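The ferry to Puddale was late, so by the time I walked into Ekelik's open day the good pastries were gone. I'd told my old bosses at Sandberg I was going for the food. I was really going because they wanted me to say yes or no by November, and yes meant two arms and no more night shift.

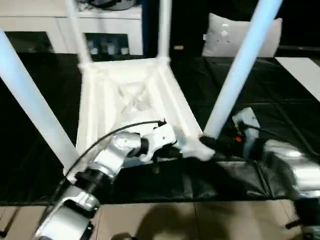
## The two o'clock demo

They called the thing Zekano, and it had a plastic stool to deal with. I spent 38 years putting furniture together - chairs mostly - and I stood there with my hands twitching in my pockets! A kid beside me was cheering for the stool.

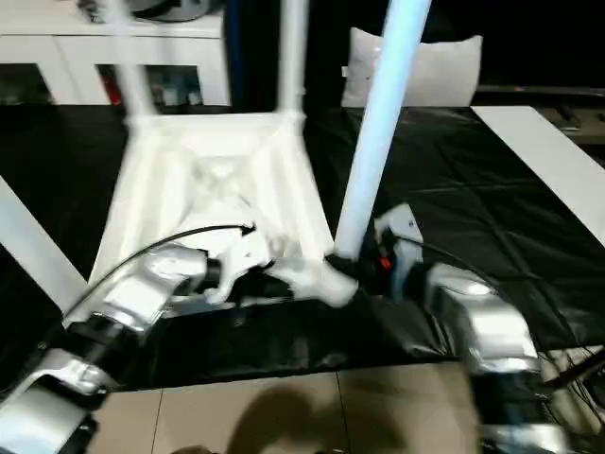
My mother never trusted a chair she hadn't turned over first. She did it in stores, in restaurants, once at a wedding. So when I saw that stool upside down with its legs in the air, and the arms holding it low by the seat, I had to go stand by the coffee for a minute. She would have had notes.

When I came back the crowd had thinned out and I got a spot right up close.

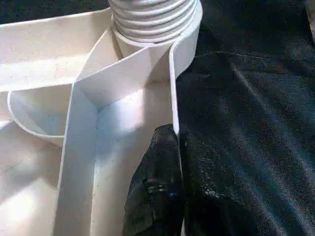 I asked the young guy running it if it ever got tired of this, and he laughed, and then he saw I was waiting for an answer. "Do you?" he said. I told him I'd have to call him.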